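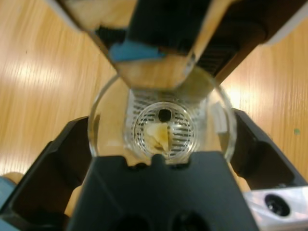

**Infusion** is the process of drawing flavor, color or other substances out of plant matter by leaving it in a liquid such as water, oil or alcohol. The word is also used for the liquid that results. Tea is the best-known infusion, but the term covers coffee made by steeping, herbal drinks, flavored vinegars and many home remedies.

Infusion differs from decoction, in which the material is boiled, and from percolation, in which fresh liquid passes through the material and drains away. In everyday speech the three are often mixed up.

## Process

When dried or fresh plant matter is placed in a liquid, substances that dissolve easily move out of it and into the liquid. The speed depends on temperature, on the size of the pieces and on how much the liquid is stirred. Small pieces give up their contents faster than large ones. Leaves and flowers are usually infused for a short time, while roots, bark and hard seeds need longer and are often crushed first.

Hot water works quickly but also draws out bitter compounds. Cold water is slower, and the result tends to be milder. A cold infusion of black tea is commonly left in a refrigerator for 8 hours. Oil and alcohol draw out substances that water does not, including many of the aromatic ones.

## Equipment

The simplest equipment is a cup and something to hold back the solids. Strainers, cloth bags, perforated balls and removable baskets are all in common use. A basket gives leaves more room to open than a ball does and can be lifted out when the drink has reached the wanted strength.
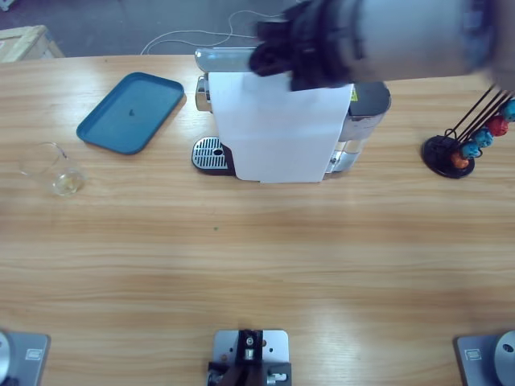
Pressure brewing is a separate method, although it relies on the same movement of substances from solid to liquid. Water is forced through finely ground material, which shortens the contact time to well under a minute. The strength of the drink then depends mostly on the grind and the dose.

## Regional practice

In the Tornon valley, infusions of dried apple peel and mint are served after the evening meal. The peel is dried on racks near the stove and keeps through the winter. Fresh nettle takes its place in April, when the first shoots are picked.

The town of Skostulum is known for a vinegar infused with tarragon and mustard seed. It is left in stoneware jars for 47 days, then strained twice and bottled. Older recipes call for 450 grams of fresh tarragon to each jar. Producers outside the town sell a similar vinegar made with dried leaves, which has a flatter taste.
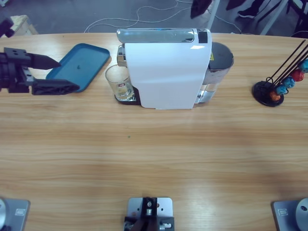 ## Storage

Water infusions spoil quickly and are normally used the same day or kept cold. Vinegar and strong alcohol slow the growth of microbes, so infusions made with them last much longer. Oils infused with fresh garlic or herbs carry a risk of botulism when held at room temperature. Home-prepared garlic oil should be refrigerated and used within 4 days, or frozen.

## See also

- Decoction
- Maceration
- Tincture
- Herbal tea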